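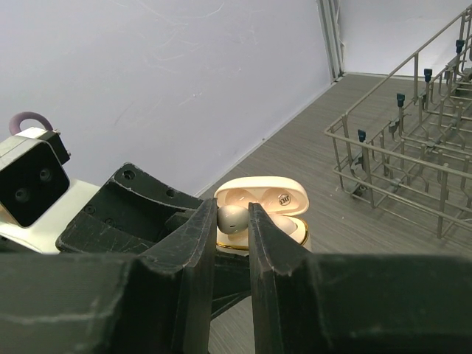

## 4.3 Teaching a task with small objects

In this section you guide the arms by remote control while the Kokasik software records the movement. Read section 4.2 before you begin.

1. Place the objects on the floor inside the reach of both arms.
2. Press **Record** and wait 3 seconds.
3. Move the gripper slowly until the object is between the fingertips.
4. Close the fingers in small steps. Stop when the object is held.
5. Lift, move and release the object, then press **Save**.

**Caution:** Do not set the grip force higher than 25 percent for earbuds and other small things. Their shell can break.

### Passing an object between two arms

Hold the object still with the first arm. Bring the open fingers of the second arm under it, and close them before you open the first gripper.
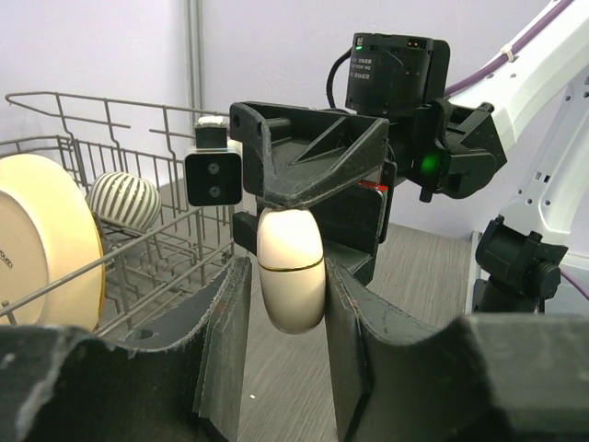

*Figure 4-2. Egg-shaped object held from above, open fingers below.*

**Note:** Record the same task at least eight times. Change the start position a little each time. If one recording goes wrong, delete it and do not repair it by hand.

Section checked by Zlatko Tomić, April 2026.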